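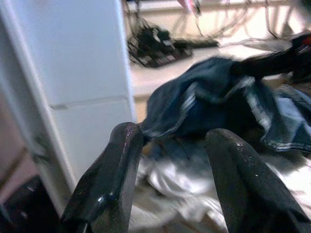 **Marnley 41 garment steamer, floor-standing**
Supplied by Griltico. Sheet revised 05/03/2025.

The Marnley 41 is a vertical steamer for alterations rooms, hire shops and theatre wardrobes. It replaces the Marnley 38, and hoses are not interchangeable between the two.

| Item | Value |
|---|---|
| Power, high | 2,000 W |
| Power, low | 1,000 W |
| Tank | 2 litres, removable |
| Pole | Aluminium, telescopic |
| Body colour | Grey |

Use the low setting for viscose, acetate and anything with a fused interlining. Dark wool and cotton drill should be steamed from the reverse – direct contact on the face side can leave a shine. Keep the head moving and let the garment hang until cool.

Fill with demineralised water in hard-water areas. Descale when output drops, using citric acid only. Vinegar will perish the tank seal.

The brush attachment and trouser clip are included. The Khoury press pad fits but is sold separately.

Spare hoses and seals ship from the Darnance warehouse. For trade accounts and bulk orders, contact Kheri Massawe at Griltico and quote the serial number under the base.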